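4.2 Placing the tray and the bin

Set up the sorting table before you bring any parts to it. The Cokotell table has rounded corners and can be used from any side.

1. Wipe the tabletop with a soft, damp cloth and let it dry.
2. Put the tray flat on the table with its raised rim facing up.
3. Stand the bin beside the table. Leave a narrow gap so that the two do not touch.
4. Check that the bin is empty.

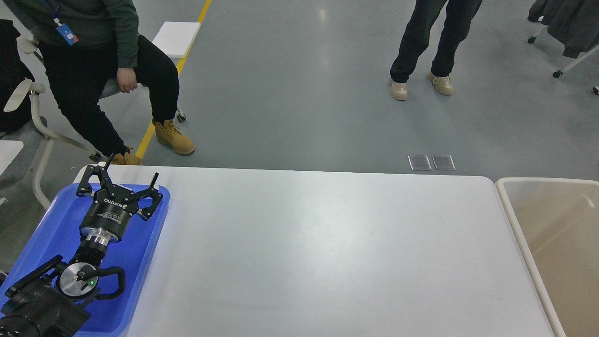
Blue tray on the table, beige bin to the right.

5. Load the tray in a single layer. Do not fill it above the rim.
6. Keep the rest of the tabletop clear while you sort.

Note: The bin may stand on either side – choose the side you reach most easily. Replacement trays are order no. 584.

CAUTION: Do not lean on the edge of the table or sit on it. Do not slide a full tray over the edge – lift it with both hands.

Do not use scouring powder on the tabletop. It dulls the matte surface.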